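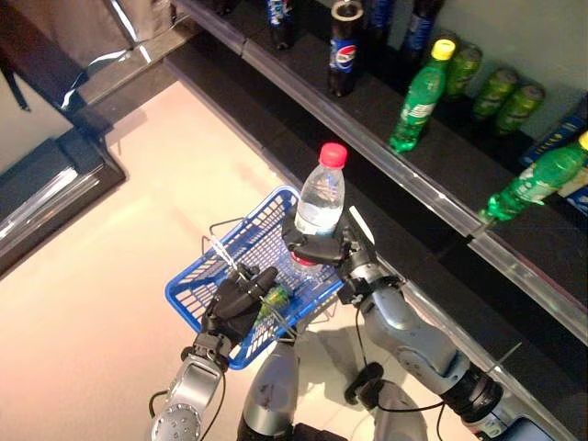 About Us

Print this page | E-mail this page

Wemley is a neighborhood grocery and drinks store on Barbosa Street. Sarita Mittal and Emilian Oprea opened it in a former shoe repair shop, with one cooler, a counter and a wall of secondhand shelves. The store has moved once, to the larger unit two doors down, and has stayed there.

We sell everyday food, household basics and a lot of soft drinks. Drinks are what most people come in for. We carry up to 16 kinds of soda at a time, along with still and sparkling water, iced tea and juice. The selection changes with the season. In December we make space for cider and ginger beer, and some of the slower flavors go to the back until spring.

How the store is set up

Drinks are on the long shelf to the right as you come in. Cans and small bottles are at hand height. Large bottles and multipacks are on the bottom, and we are happy to carry those to the register or to your car. Cold drinks are in the coolers at the back wall and cost the same as the ones on the shelf.

Shopping baskets are stacked by the door. They are small on purpose. The aisles are narrow, and a small basket full of bottles is already heavy enough. If you need more than one, leave the first at the register while you go around again. Please return baskets to the stack and not to the end of the aisle, where people trip on them.

Shelves are filled before opening and again after lunch. New stock goes behind old stock, labels facing out. Meenakshi Tomar runs the floor and trains everyone who works on it. New staff spend their first week on the drinks aisle.

Ordering and delivery

Customers can phone in an order or leave a list at the counter. We pick it from the same shelves everyone else shops from, one basket at a time, with heavy bottles first and bread and eggs last. If something is out, we call before replacing it. Delivery is free within 7 blocks. Gaëtan Besnard handles deliveries and also looks after the standing orders for offices in the Sultmont building.

Bottle returns

Empty bottles and cans can be brought to the side window during store hours. Caps can stay on. Please rinse anything that held juice or milk. We cannot take glass from other stores.

Working here

We hire part-time staff when a place opens up and post a notice in the window. No experience is needed. Simão Arruda started on Saturday shelf work while in school and now does our buying. Ask at the counter for a form.

Page last updated 28/10/2019

Contact: Wemley, 2809 Barbosa Street, extension 3251 | © Wemley. All rights reserved. | Back to top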